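I moved into the apartment on Kennedy in February, and for the first month I lived out of boxes. I'd like to write down how the unpacking went, mostly so I remember it the next time I have to do it.

The move itself was fine. My sister-in-law Tiina Kinnunen drove the van and we did it in two trips. I had labeled every box by room, which I thought was the right way to do it. The trouble is that the old place had a spare room and the new one doesn't, so eleven boxes marked "spare room" had nowhere to go. They went in the hallway and stayed there.

What was in them was mostly paper. I had tax returns, manuals for appliances I no longer own, letters, and a folder of car repair receipts for a car I sold years ago. I had paid to move all of that across town.

I started on the hallway in March. I gave myself 30 minutes each evening after dinner and set the timer on the stove. Some evenings I got through half a box. Other evenings I read old letters for the whole 30 minutes and put them back where they were. I decided that still counted.

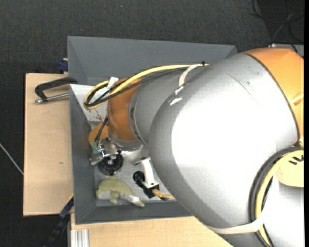

Paper turned out to be slower than clothes or dishes. A plate takes one look, and a sheet of paper has to be read, at least the top of it. I bought a scanner secondhand and scanned the things I wanted to keep but didn't need to hold. After the first week I stopped sorting on the table and put one deep gray bin on the floor next to my chair, the same kind of shape as the one in the photo, with high sides so the stack couldn't slide out. Anything for recycling went straight in, and I didn't let myself take it back out.

The letters I kept. Most are from Marjatta Valtonen, who lived downstairs from my parents and wrote to me all through college. She wrote on both sides of very thin paper and it doesn't scan well. There are 161 of them. They are in two shoeboxes on the closet shelf now, in order by year, except for 8 that have no date. I put those at the back.

I made a few mistakes. I shredded the lease from the old apartment before the deposit came back, and had to ask the landlord for a copy. I also threw out the manual for the radiator timer, which I do still own. The manual is online, but only in a version for a newer model, and the buttons are different.

Next time I'll go through the paper before the move and label boxes by what's in them. "Letters" would have told me a lot more than "spare room" did.

The hallway is clear now except for one box of cables. I'll get to it when the evenings are cooler.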